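Lista de verificação da célula bimanual, bancada Jasov
Protocolo Danditz, revisão 4, agosto
Preencher antes de cada bloco de coleta. Estados: C (conforme), NC (não conforme), NA (não aplicável).

1. Área e estrutura

1.1 Parada de emergência testada nos dois braços: C
1.2 Fundo de tecido preto fixo, sem pontas soltas sobre a mesa: C
Comentário: as dobras não afetam a segmentação. Não esticar de novo entre blocos, para manter a comparação com a série Kumeo.
1.3 Cabos com folga em toda a faixa de movimento: NC
Comentário: cabo do braço esquerdo com curva baixa. Refazer a fixação antes do próximo bloco.

2. Câmera de punho e garra

2.1 Lente limpa, foco travado: C
2.2 Pontas dos dedos dentro do campo de visão: C
2.3 Exposição fixa, sem ajuste automático: C
Comentário: imagem escura sobre o tampo. Aceito, desde que as bordas dos objetos claros permaneçam legíveis.

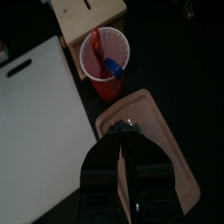

Item 2.2. Dedos da garra sobre a bandeja rosa, vista da câmera de punho.

3. Preensão e transporte

3.1 Força de fechamento limitada a 32 N: C
3.2 Bloco de espuma seguro por cima, com a face ranhurada visível para a câmera fixa: C
3.3 Velocidade reduzida com carga suspensa: C
Comentário: a política Chow foi treinada com 748 demonstrações. O limite de velocidade vale também para a execução autônoma e não deve ser alterado para reduzir o tempo de ciclo.

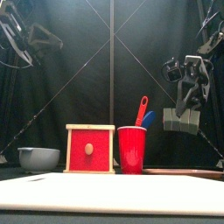
O critério de sucesso continua sendo a pose final do objeto, medida após a abertura da garra. Quedas durante o transporte contam como falha mesmo que o objeto termine na região-alvo. Tentativas interrompidas pelo operador são registradas à parte e não entram na taxa.

3.4 Registro de juntas e vídeo com a mesma base de tempo: C
3.5 Contador de ciclos abaixo de 2.000 desde a última lubrificação: C

4. Disposição dos objetos

4.1 Tigela, caixa com puxador e copo com utensílios atrás da tábua branca: C
4.2 Utensílios acima da borda do copo, sem contato com os braços: C
4.3 Blocos verdes em pé sobre a tábua marrom, à direita: C
Comentário: conferir a folga vertical da garra direita antes de liberar a descida.
4.4 Tábua branca sem deslocamento em relação à referência: C
Comentário: marca escura no lado esquerdo, perto da borda posterior. Não impede o uso.

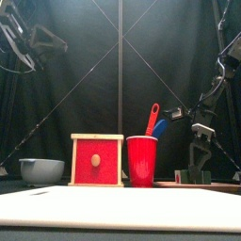
5. Encerramento

5.1 Braços em posição de repouso, garras abertas: pendente
5.2 Dados copiados e soma de verificação conferida: pendente
5.3 NC do item 1.3 transferida para a folha de manutenção: C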